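February 7, 2026

Saturday at the desk again, which I swore I wouldn't do this month, but the tavern chapter has been itching at me since Thursday and I wanted to get it down before I lost the voices. Word count when I sat down was 262 for the whole scene (pathetic!) and by lunch it was 3,847, a good chunk of which is the two of them arguing over who gets the dry blanket. I love them. I may have to cut half of it.

Where we are: Book two, working title still The Fendbridge Bride, chapter eleven. She's walked out of Gillham with the wrong horse and the right letter, and he's caught up with her at the ford. I had them kissing by the end of the page in the last draft and it felt rushed, so I've pulled the kiss and given them a bad supper and a long talk instead. Much better. He's funnier when he's hungry.

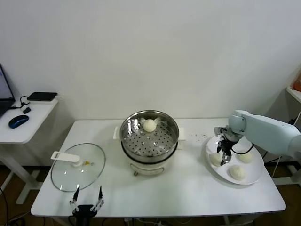
Basmont Historical Romance Workshop – Drafting Group

Notes to self and anyone in the group who's reading along:

The letter. I've got her reading it by firelight in chapter nine and then not knowing what's in it in chapter eleven. Oops. Easiest fix is that she only gets through the first half before the steward comes in. I've marked the spot in the shared draft, page 69, so please don't comment on it, I know, I know.

His speech. I went back and forth on "thee" and "thou" for an hour and I'm dropping them everywhere except the wedding vows. Read aloud, the old version made him sound like a church window. Plain words with a slightly formal order seem to do the job, so "I had not thought to find you here" and that sort of thing. If you spot an "okay" anywhere, shout. There was one in the jousting chapter for three drafts.

Whose head are we in? The ford scene hops from her to him and back inside four paragraphs. I tried it all from his side this morning and it's stronger, mostly thanks to him being wrong about everything she's feeling. Her turn comes in chapter twelve, when she's in the Kadlec tower and has time to be furious in peace.

The snippet for the March swap. We each get one page on somebody else's site, and it has to stop somewhere mean. I have two candidates. One ends with her hand on the bolt of the door, the other ends with him saying her real name for the first time. I like the second one more but it gives away the disguise to anybody who hasn't read book one. Maybe I can stop a line sooner, with him just opening his mouth?
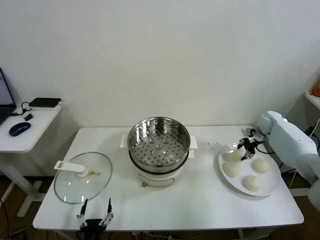
To do before the next meeting

Trim the ford scene. It should lose a page at least, and the bit about the saddle girth can go (I spent all of Tuesday on saddle girths, sigh).

Finish the full printout of book one with the corrections in. It comes to 428 pages in the big type and I've only checked up to the abduction.

Rename the cousin. He and the steward start with the same letter and I mixed them up myself while typing.

Write the back cover blurb without using "forbidden." I've got two tries so far and both of them say "forbidden."

Ask the group whether a heroine in this period could plausibly read Latin but be hopeless at sums. I want it to be true, it makes the scene with the moneylender so much more fun.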